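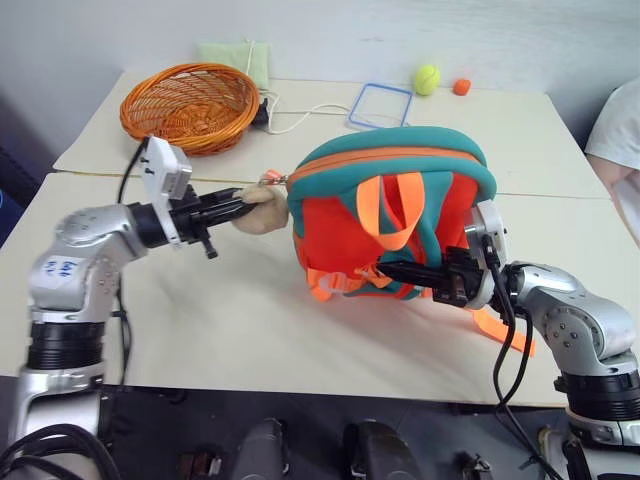

Gallery: Small Backpacks at the Allov Family Center

The Allov Family Center keeps a lending shelf of children's backpacks for families attending its Sunday program. Bags are looked over in the Mrema Room before each loan. Zippers, straps and buckles receive particular attention, as they see the heaviest use. The shelf now holds 18 bags, selected by Neema Kimaro.

Zipper pull and plush charm
The orange pull carries the raised lettering "ZM BABY" - a small metal clip and chain join it to a soft beige toy.

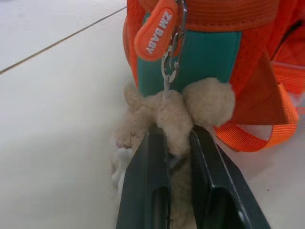

Charms of this kind remain with the bag for the length of the loan, which is four weeks. Families who wish to reserve a backpack may write to Joyce Kariuki at the front office.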